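4. Who was the dog at Skirneneck?

I should say at the start of this section that I came to Skirneneck for the water and stayed for the dogs. The spring rises under a lip of gritstone above the village of Larklow, and when I first read the finds list I was after evidence for how the pool had been lined and drained. What I kept bumping into instead was a small clay dog, then another, then a bronze one with a chewed-looking tail, and by the end of that week I had more or less given up on drains (they are dealt with, rather briefly, in section 3).

The local name for the dog is Cù, and it needs a word of caution. It is simply the Gaelic word for a dog, and Larklow isn't in a Gaelic-speaking part of the country. As far as I can trace it, the name arrives in print with a parish history written by an incumbent who had spent his youth further north and liked to find the Highlands wherever he looked. I use it here because everyone else does and because "the Skirneneck dog" gets tiresome after the third mention. I don't use it as evidence for what anybody called the animal in the Roman period, or for a god of that name. There may have been one - we have no inscription to tell us.

We do have a name for the spring itself, or for whoever lived in it. Two lead sheets from the lower silt carry the letters VNENT, and on the better of them the word comes after the usual opening of an address to a god. I follow earlier writers in reading Unent as a short form of something longer, with the ending lost or never written. Whether Unent was male or female I can't say, and I've become quite fond of not knowing. The old museum guide has "the goddess Unent" all the way through, on the strength of her being a spring and springs being ladies, and I'd gently ask readers to put that to one side while we go through the finds.

4.1 What came out of the pool

The catalogue runs to 549 objects. That figure includes everything given its own number by the excavators, so a complete brooch counts as one and so does a scrap of bent sheet that might have been part of anything. Coins make up the largest group, as they nearly always do, followed by pins, rings, beads and bits of pottery which seem to have been broken on purpose before they went in. There are 13 dogs. They come in clay, bronze and, in one case, a dark shale that must have been carried a fair distance, and none is longer than my hand.

If you put 13 dogs against 549 objects they don't look like much, and I've had that said to me at two conferences now. My answer is that it depends what you think the other things are doing. Coins and pins turn up in all sorts of watery places and could have been dropped in by people with all sorts of worries. A dog is a choice. Somebody modelled it or bought it, walked it up the hill and let go of it, and while I wouldn't want to say what was in their mind I think we can be fairly sure that a dog was.

Dogs and healing go together at several well-known temples of the period, and the usual explanation is that a dog licks its wounds and was believed to clean other people's too. I have no quarrel with that as a general idea. At Skirneneck, though, the things that normally travel with healing cults are missing. There are no model limbs or eyes, no oculist's stamps, and nothing that would have served as a place for the sick to sleep. The one building on the terrace is too small and, judging by the floor, was full of sheep for a good part of its life.

So I'd like to try a different route, and it starts with where the dogs were lying.

4.2 Mixed things kept together

The excavators dug the pool in square blocks and kept each block's finds in its own tray, for which I thank them daily. Going back to the trays, I found that most of the dogs hadn't sunk singly. They were in little clusters with other objects: a dog, a bead and a spindle whorl in one; a dog, three pebbles and a miniature pot in another. The pebbles are white quartz and don't occur in the bed of the spring. Earlier reports list them as "natural" and leave them out of the finds total, so anyone working from the printed catalogue would never see them.

It's tempting to treat each of these clusters as a code, with the bead standing for one thing and the whorl for another. I tried it. I made a very large table, and the table told me nothing, since no two clusters had quite the same contents. What they share is the fact of being a gathering of small things that somebody had put together and presumably thought of as belonging together. Most households have collections of that kind and always have, and the only rule tends to be that the things in them are small and somebody minds about them (Figure 2). A stranger going through one would have a hard time working out why each item was in it, and would probably be wrong to look for a single reason.

I should be careful here. I'm not saying the Skirneneck dogs were toys. The question does get asked, and it's a sensible one, because small clay animals from houses are quite often called toys and small clay animals from temples are quite often called offerings, and sometimes I suspect the same mould would do for both. What I am saying is that a thing could spend years in a house, in somebody's hands or on somebody's shelf, before it was taken to the water. Four of the clay dogs are worn smooth along the back. Pool silt is soft and still, and the breaks on the same figures are sharp, so the wear was there before they went in.

Figure 2. Pink cardboard box of toys on a pale blue blanket.
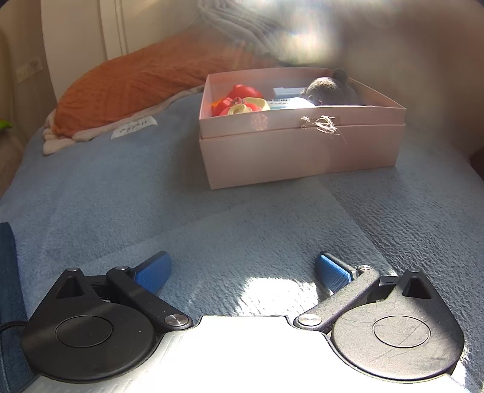 4.3 The dog at the door

Once we allow that the dogs had a life indoors, a second group of finds comes into play. Below the terrace, on the Larklow side, are the footings of three small houses. They were dug in a hurry ahead of a new farm track and published in a note so short that I nearly missed it. Under the threshold of the middle house was a pit, and in the pit was the skull of a real dog, an elderly one by the state of its teeth, with a white quartz pebble beside it.

One pebble is one pebble, and I know how this sounds. But animals buried under doorways are a familiar enough habit of the period, and they are normally taken as guarding the house or as marking its beginning or its end. If the pebble comes from the same place as those in the pool (and to the eye it's a very good match, though I'd like to see the work done properly) then we have the same two things, dog and white stone, at the entrance to a house and at the mouth of a spring. Both are places where one sort of space gives way to another. You step over a threshold, and water comes out of the hill.

On this reading Cù isn't the god of the spring at all. Unent is addressed on the lead sheets, directly and rather crossly, by people who have had things stolen. The dog is never addressed. It belongs at the door, and people who came up to speak to Unent might well have brought the dog from their own door, or a small likeness of it, to see them through. I find this more comfortable than making the dog a sacred healer with no patients, but I accept that it asks a good deal of one hurried excavation.

There are two difficulties I haven't been able to get round. The first is date. The coins show the pool in use over a long stretch, while the house with the skull seems to have been lived in for a couple of generations at most, and its pottery sits towards the later end. The habit at the door could have been borrowed from the pool. The second is the shale dog, which is finer than the rest, shows no wear whatever and was found quite by itself in the deepest block. It looks to me like a thing made for the water and put straight into it. I've left it in the count of 13, but it doesn't fit what I've argued and I'd rather say so.

4.4 A note on the later dog

Readers who know Larklow will be waiting for the black dog that is supposed to walk the lane below Skirneneck, and will want to know if it's the same animal. The village would very much like it to be. The signboard by the car park says the story has been handed down for "over 1000 years", and there is a dog walk every year on 14th July with a fair amount of beer in it.

I've enjoyed the walk and I can't support the signboard. The earliest mention I've found is in that same parish history, where the dog appears one March evening to a carter on his way home, and it does nothing that black dogs in lanes don't do all over the country. It has no link with the spring in that telling. The link is made two editions later, in a footnote, after some clay figures had been turned up by ditch-diggers and shown to the author. So the Roman dogs seem to have given the ghost its address, and the ghost in turn gave the Roman dogs their name, which is a neat bit of trading but leaves us without any thread running from one to the other.

What the later story does give us is a record of the find itself. The footnote says that the ditch-diggers' figures came up "with white stones about them, which the men threw aside". The figures were lost when the vicarage was cleared. The ditch is still open, it runs along the north side of the terrace, and its upcast bank has never been sieved.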